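4.3 Handing packing tasks to the Rasico cell

The operator who used to fill containers by hand now sets up the table, starts the cycle and checks the result. Plan on 36 minutes of training per person.

1. Clear your hands from the work area and close the gate.
2. Select the task on the panel and press START.
3. Stay at the station for the first container.
4. Log any item you had to place by hand.

Note: Staff moved off packing go to the inspection list kept by Tatsuya Yagi.

CAUTION: Do not reach between the arms while the lamp is green.

Service the grippers every 2000 cycles.
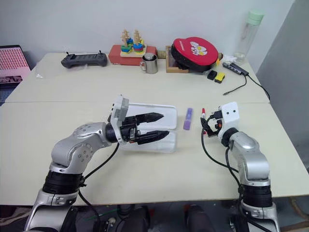
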